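Reading time: 5 minutes
Last updated: 10/05/2024

The Wobbly Chair Letter

Hello again, everyone, and thank you for all the notes about last month's piece on candle wax and table runners. I'm still working my way through them, and if you wrote to me and haven't heard back, please be patient, I answer them in the evenings with my feet up and I am slow.

This month I want to talk about loose legs. I get asked about them more than about anything else, chairs mostly, but stools too, and little side tables, and one piano bench that came all the way from Jivstead in the back of a hatchback.

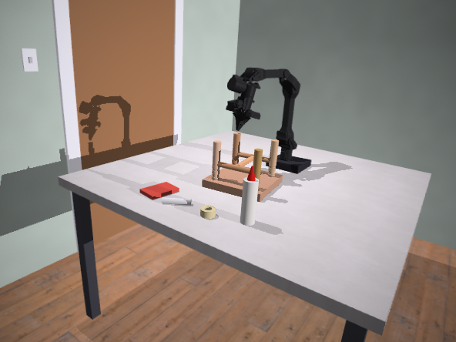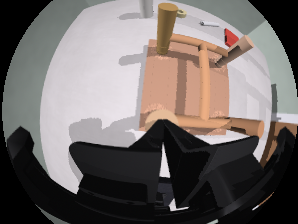

A stool, bottom up on the white tabletop.

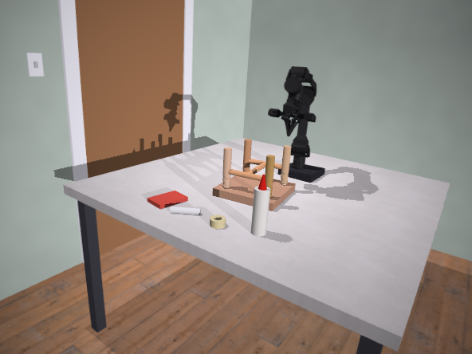

My own education in the matter started with my grandmother's kitchen chairs. There were six of them, painted green at some point and cream at some other point, and every one of them creaked when you leaned back, which we were forbidden to do and did constantly. My grandfather's cure was a finishing nail. He'd find the joint that moved and drive a nail through it, and the chair would be firm until Christmas or so, and then it would be loose again with a nail in it. When the chairs came to me I pulled over 60 nails out of the set. I kept them in a jam jar for years and I couldn't tell you why.

So my first piece of advice is to put the hammer away. A nail splits the end of the leg or the rail, or it holds one side of the joint still while the other side goes on working, and whoever fixes it properly later on (maybe you!) has to dig it out. The same goes for those little flat metal brackets from the hardware aisle. I know they're tempting. I've used them. I have also patched the holes they left.

What you want to do is take the joint apart, and this is where people get nervous. Please don't be. If a leg wiggles, the glue has already let go, and most of the time you can work it out by hand with a gentle twist and a bit of patience. If it won't come, I tap it with a rubber mallet and a folded dish towel in between. And before you pull anything, write on it! A scrap of masking tape on each leg and another by each hole, with matching numbers. Legs look identical until you try to put them back, and then you discover that somebody long ago shaved each one to fit its own particular hole. I skipped the tape once, on a rocker belonging to Hauwa Babalola, and spent a whole Sunday trying one stretcher after another while she very kindly kept making coffee.

Next comes the scraping, which is dull, and I put the ball game on for it. New glue won't take hold of old glue, not the yellow kind anyway, so everything shiny or crusty has to come off both the tenon and the inside of the hole. I use a dull knife on the outside and a rolled-up bit of sandpaper on the inside. Go easy. You're after the glue, and if you sand away the wood you'll have a looser fit than you started with. On really old pieces the glue may be hide glue, and that softens with warm water or a little warm vinegar on a rag, and it smells a bit like a barn. Alistair Moffat wrote to me in September to say his whole house smelled of it for two days and his dog was thrilled.

Then try the joint dry. If it slides in snugly with a push of the hand, you're in good shape. If it rattles, you need to fatten up the tenon a little, and the nicest way I know is a thin wood shaving, glued on and wrapped around like a collar, left to set, and trimmed back until it fits. Cotton thread wound around it will do on a light chair. I've had letters in favor of toothpicks and letters in favor of paper grocery bags, and I will only say that I've taken both out of other people's chairs.

For glue, plain yellow wood glue is fine for nearly everything in a kitchen. Brush it on both parts, thin and all the way round. A puddle in the bottom of the hole will keep the leg from going home, and it'll come up and run down the outside besides. Wipe off what squeezes out with a damp rag while it's still soft.

Clamping is where I've changed my mind over the years. I used to own all sorts of clamps, and now for chairs I mostly use a loop of soft rope with a wooden spoon stuck through it, twisted tight and tucked behind a rail. It pulls evenly on all four legs and it costs nothing. Before you walk away, stand the piece on its feet on something you know is flat and press down on the seat. If it rocks, push it around now, while you can. Ten minutes from now you'll be sorry. Then leave it alone overnight. Fraser Semple sat on his after an hour, and we have agreed not to go over that again.

A few of you asked about legs that are all tight and still rock. That's usually one short leg, or a floor that isn't level, so turn the chair a quarter of the way around and see whether the wobble stays with the chair or with the floor. I'd glue a thin felt pad or a sliver of wood under the short one before I'd saw anything off the others. Sawing has a way of going on and on, and there's a very low footstool in my hallway that used to be a good deal taller.

Hertta Kiiskinen wants to know what to do about a cane seat that has started to sag, and I've promised her I'll get to cane next month, along with the drawer runners I put off in the spring. If you have a sagging seat of your own, turn it over, dampen the underside with a hot wet cloth and let it dry out of the sun. It may tighten up enough to get you through until then.

Write when you can, and tell me what's creaking.

Innes Ritchie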